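Moya Station Pre-Session Checklist: Perception and Gripper Control Software
Porkine Manipulation Laboratory, Riduvby Campus. Revision 6, September

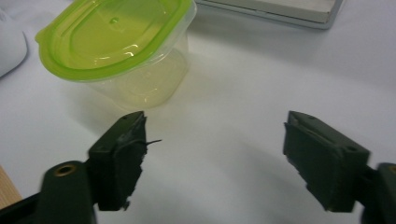
Gripper open over the white table, green-lidded container ahead of the left finger.

Scope

This checklist covers the software and the hardware conditions that affect it at the Moya hand-held gripper station. It is to be completed before each recording session and after any change to the Cladow perception package. Items are marked Pass, Comment or Hold. A station with an open Hold may not contribute data to the training set.

Section A. Startup and configuration

A1. Cladow package version matches the version listed on the station sheet. Pass.
A2. Configuration file loaded without warnings. Pass.
Comment: The loader still accepts a missing table-height value and substitutes zero. Operators are to confirm the value by hand until the loader is corrected.
A3. Clock offset between camera and finger-width readings within 2 milliseconds. Pass.
A4. Free disk space sufficient for a full session. Pass.

Section B. Perception

B1. Container body segmented separately from its lid. Comment.
Comment: The lid is found reliably. The translucent body takes on a green tint from the lid, and the mask for the body tends to spread into the soft shadow beside it. Reviewers should check the lower edge of the mask before accepting an episode.
B2. Glossy highlights on the lid not reported as separate objects. Pass.
B3. Finger mask covers both pads with the gripper spread wide. Comment.
Comment: Loose material at the pad edges falls outside the mask. A thin dark strand on the inner side of the left pad was labeled as an obstacle in the gap. The mask margin should not be widened to hide this, as a wider margin would also remove the near edge of small objects.
B4. Shadows between the fingers not included in the object map. Pass.
B5. Frames with motion blur on the fingers flagged by the quality filter. Pass.

Section C. Gripper state and planning

C1. Reported width returns to zero when the fingers are closed. Pass.
C2. Width log contains no dropped readings over 100 consecutive samples. Pass.
C3. Grasp planner proposes at least one approach that respects the lid overhang. Pass.
C4. Planner rejects targets lying partly outside the camera view. Hold.
Comment: The planner returned a grasp on an object at the border of the view. The visibility check is applied before the crop step and should be applied after it. See corrective action 1.

Section D. Physical condition affecting software

D1. Pads free of wear that changes their outline. Comment.
Comment: Left pad surface rough, with frayed edges. Lower edge of the right pad lightly frayed. Replace the pads as a pair and repeat B3 and C1 after replacement.
D2. Work surface matches the stored background profile. Pass.

Corrective actions

1. Move the visibility check in the planner and rerun C4. Owner: planning software group.
2. Replace both pads and record a new finger mask. Owner: station operator.

Result: Hold. The station may be used for practice and software testing. Recordings made before C4 is cleared are to be stored in the test directory only.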